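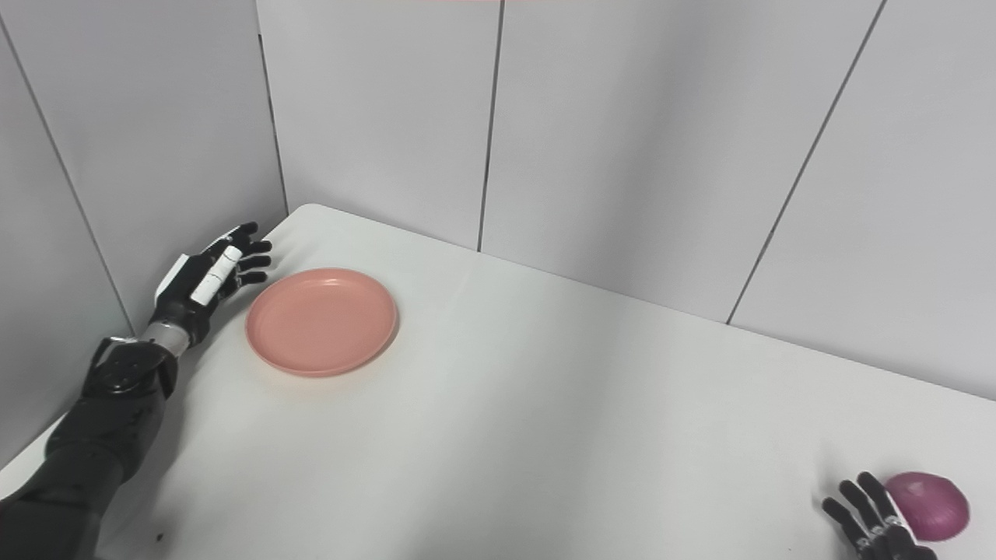
*Two-handed work with an onion and a plate on the Granano bench.*

# Kitchen tips for households using the Granano service

The following advice is issued to households that have taken the Granano kitchen service, or are considering it for a trial period. It concerns the preparation of the worktop, the choice of plates and the handling of vegetables. Installation and electrical safety are covered in the separate booklet supplied by Lerik at the time of fitting.

## Before a session

Clear the worktop fully. Granano works with both hands over the same surface, and items left at the back are the ones most often knocked. Kettles, toasters and knife blocks should be moved to another counter.

Wipe the surface with a damp cloth and dry it. Polish and spray wax should not be used on the day of a session, as plates will slide. Small marks that will not lift with washing-up liquid may be left alone. Scouring pads dull a white top within weeks and the damage is not covered by the service plan.

Set out only what the task requires. For plating a single vegetable, that means one plate and the vegetable. Households frequently lay out the whole meal at once, and the session then takes longer than it would have done in stages.

## Plates and bowls

Plates with a raised rim are preferred. A flat board or slate offers the fingers very little to close on, and thin glass plates are difficult for the system to pick out against a pale worktop. A plain coloured plate on a white surface gives good results at modest cost – a set from the children's aisle is perfectly suitable.

Plates should be placed well in from the edge of the worktop. Leave a hand's width free on each side so that the plate can be approached from left and right together.
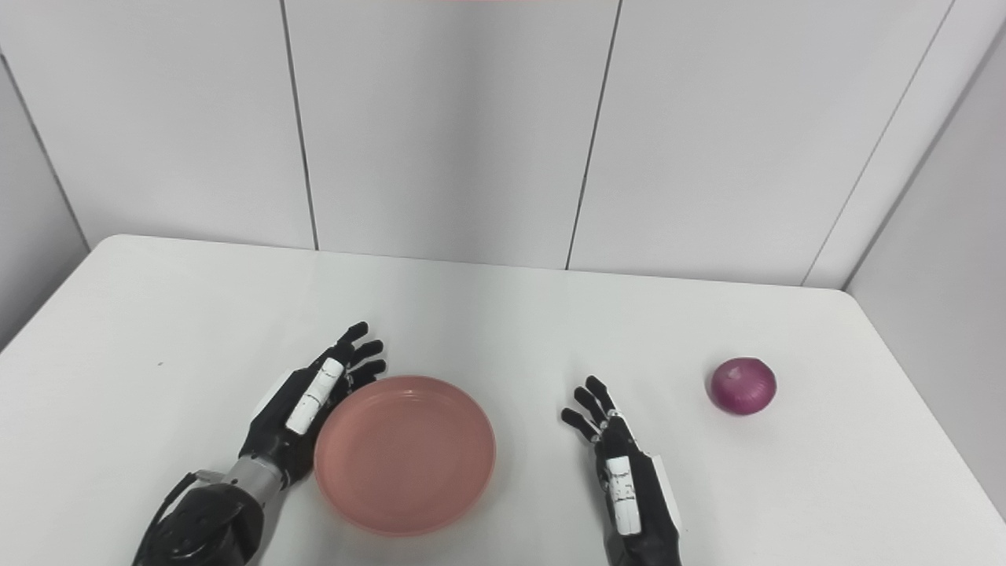
Stacked plates should be separated before the session begins. Granano can lift the top plate from a stack of 2, but larger stacks tend to shift, and the service desk receives more calls on this point than on any other.

## Onions and other round vegetables

Choose onions that are firm and dry. Loose outer skin should be rubbed off over the bin beforehand, since flakes collect between the finger joints and must be brushed out afterwards. Very small onions and shallots are best handled in a bowl.

Round vegetables should be set down on their flattest side. If one will not stay put, a folded tea towel beneath it is sufficient. Potatoes should be washed and dried first. Tomatoes may be used provided they are not soft, although the grip setting should be lowered to "Light" in the menu.

Granano does not cut. Peeling, slicing and any work with a blade remain with the householder, and knives should be kept off the worktop for the whole of the session.

## Cleaning the hands

Brush the finger joints with a soft, dry brush at the end of each day on which the service has been used. A clean pastry brush will do. Do not hold the hands under the tap. Onion smell can be removed from the outer panels with a cloth wrung out in weak vinegar solution, followed by a second cloth with plain water.

The optional Nuttall gloves are worth the expense in households that cook with oil or turmeric. They are washed by hand and dried flat.

## Charges and trial terms

The trial lasts 30 days and includes fitting, removal and one visit to adjust the worktop settings. The fitting charge is £315, returned in full if the service is not continued. The monthly charge thereafter is £129. Gloves are charged separately.

In our assessment the service is well suited to laying out, plating and clearing, particularly for those who find lifting and reaching difficult. It is less suited to a small galley kitchen, where the worktop cannot readily be emptied. Households in that position are advised to ask for the Huridik folding table, which may be hired for the trial alone.

Requests for a fitting appointment may be made by telephone on any weekday, or on Saturday until noon. Please have the length and depth of the worktop to hand when calling.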